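Skulard wrist kit: a few weeks with small, light, awkward things

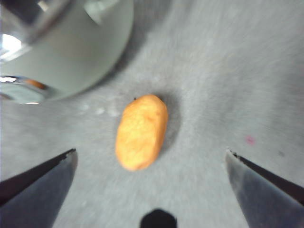

The Skulard fingers either side of a puffed snack piece, seen from the wrist camera.

Members who came to the February meeting will remember Khang Doãn passing round a flat box with two dark pointed fingers in it and a camera not much bigger than a thumbnail. It was the Skulard wrist kit, sold by Bruvar as an add-on for small bench arms, and the club had it on loan until 12th March. It has now gone back. What follows is put together from Khang's notes and mine, with some comments from Gintarė Toom, who did most of the software side.

What you get

The box holds a pair of pointed gripper fingers, the wrist camera with its bracket, a cable, a bag of screws and a card with a web address for the software. The price for the full kit is 470 euros before delivery. The fingers can be bought without the camera, but Bruvar would not quote us for the camera on its own.

There is no arm in the box and no power supply. We used the club's older Mạch arm, which is on the list of supported models. If yours is not on the list, the bracket can be drilled to fit, though the guide says this ends the warranty.

Fitting it

Khang had the fingers on in one evening. The bracket took longer. Two of the screws supplied were too short for our wrist plate and we used our own. The cable runs down the outside of the arm and needs tying at each joint, with slack left at the wrist. We did not leave enough the first time and pulled the plug out of the camera on a full turn.

Setting the camera up means holding a printed card under it in several positions while the software takes its readings. Print the card on stiff paper. Ours curled, and Gintarė had to start again.

What the camera shows

The camera looks down past the fingers, so the two tips come into the picture from the bottom corners and whatever you want to pick up should sit in the gap between them. It is a good arrangement. With our old overhead camera the gripper hid the thing it was reaching for at exactly the moment we needed to see it. With this one the target stays in view.

The picture is soft. Once the arm is moving, the grain of a grey work surface turns to streaks, and anything small and pale, crumbs for instance, becomes a blur. Glass is a nuisance too. A bright reflection on a glass at the edge of the view can wash out part of it, and the base picks up the colour of whatever is next to it. Gintarė asked Bruvar about this and was told to use even lighting and to keep shiny objects out of the way. We tried a paper shade over the lamp and it helped.

There is a setting called steady view which slows the arm for the last part of its approach. Leave it on. It adds to the time for each pick, but we had far fewer misses with it.

Picking up food

We chose puffed corn snacks for the main trial. They weigh next to nothing, no two are the same shape, and they crush if you look at them hard. Đạt Ung suggested them after his own gripper at home turned a whole packet to dust.

The pointed tips are both the best and worst part of the kit. They get in beside a small item without knocking it, and the arm can come in quite close to other things on the bench. Against that, they touch the snack over a very small area. If they close off centre the piece spins and ends up lying at a new angle, and the arm has to look again and start over. If they close too hard they go straight in.

Grip force is set in the software on a scale from 1 to 11. We ended up at 2 for the snacks, and even then had breakages with the longer pieces. At 8 the fingers will hold a steel spanner by the handle without slipping. The steps between are not even. There is hardly any change between the lowest settings and then a large jump in the middle, and the guide does not mention it.

Bruvar sells soft sleeves that slip over the tips. We did not have a set to try. For food I would want them, partly for the grip and partly for washing. The fingers themselves wipe down easily enough, but seasoning collects along the edges and needs a brush.

The software

Gintarė's view is that the software is sound but badly explained. Teaching it a new object means taking a batch of pictures from the wrist camera and marking the object in each. The guide recommends 2,000 pictures. She used far fewer and got results we were happy with, as long as the background stayed the same. When we changed the mat she had to add more.

The menus are in English throughout. Error messages are given as numbers, and the list of what they mean is at the back of a separate download. Print that as well.

Tài Văn ran it on his laptop, which is several years old, and found the live picture lagged behind the arm. On the club computer it kept up.

Support

I wrote to Bruvar three times. Two answers came the next working day and were clear and useful. The third, about the screws, had not arrived when we sent the kit back.

Is it worth having?

For the club, I think so, with the soft sleeves added to the order. The camera position alone makes small work much easier than it was. For a member with one arm at home the price is harder to justify, and Khang points out that the fingers without the camera would not gain you much.

Lambros Margaritis has asked for views before the next order goes in. He would also like to hear from anyone who has used the kit on a Clinville arm, as two members own one and it is not on Bruvar's list. Leave him a note in the workshop book. Gintarė's settings file and her corrected copy of the error list are in the shared folder under Skulard.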